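Broven Board Game Café – your questions

Do I need to book a table?
Booking is best in the evening. Tables are held for 12 minutes after your slot, then offered to the next people waiting.

What does it cost to play?
The cover charge is £8 each and lasts all afternoon or all evening. Food and drink are extra.

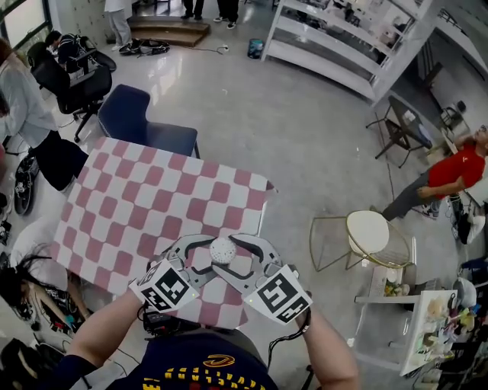 Can we bring our own games?
Bring whatever you like. The cover charge stays the same, and you're welcome to use our shelves as well.

Are children allowed?
Until 8 in the evening, with an adult at the table.

Who do I ask about large groups?
Email Iolanda Teixeira for parties of up to 30 – she will need 2 weeks' notice in November.

I left something behind. What now?
Ask at the counter. Lost items are kept for 30 days.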